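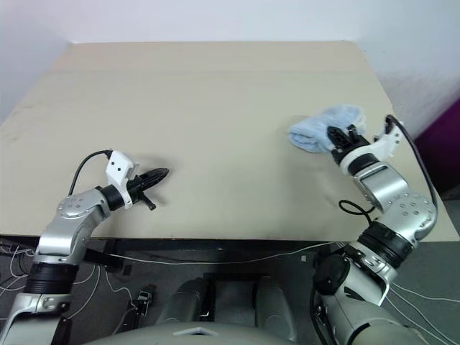 When the gripper won't let go of the towel

Our right arm at Stonasstead developed a habit in July. It would pick up a cloth, carry it to the folding spot, report "released" and set off home with the cloth still attached. The log called this a success, 631 times. Waltraud Frerichs, who reads logs for pleasure, found it before I did.

Here's how we traced it. You'll need the log viewer, a torch and a cloth you don't much like.

Step 1. Stop both arms

Use the stop button, then cut the power at the wall. Support the forearm first if your model has no brakes, as it will droop. A paused arm is still a live arm, and Sipho Hendricks has a bruise that agrees with me.

Step 2. Free the cloth

Don't pull. Plush pile catches on the fingertips, and tugging only works it further in. Back the fingers off by hand, a little at a time, and lift the cloth straight up. Corners with a thick border are the worst, being all loops and no manners. 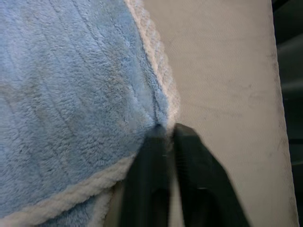

Step 3. Check what "open" means

Power up, keep your hands clear and send the open command with nothing in the gripper. Compare the reported position with what the fingers do. Ours claimed 20 mm and managed 3. The software had been believing the command instead of the encoder -- a trusting nature, but not one you want in a controller.

Step 4. Re-zero the fingers

Close them fully on nothing, set zero, open fully, save. Then restart and check that the value survived. Ours didn't the first time. I had saved it to the left arm, which took it very well, considering.

Step 5. Add a release check

After each release, raise the arm slowly and read the finger gap again. If it's too narrow, stop and raise a fault. Mohit Pandey wanted the arm to shake the cloth off and carry on. We talked him out of it.

Step 6. Run it slowly

Quarter speed, one person at the stop button, right arm only. Bring the left arm back in once the right has done a full batch without a fault.

Last updated 9th September. If your fingers zero properly and still cling, look for lint in the finger slides.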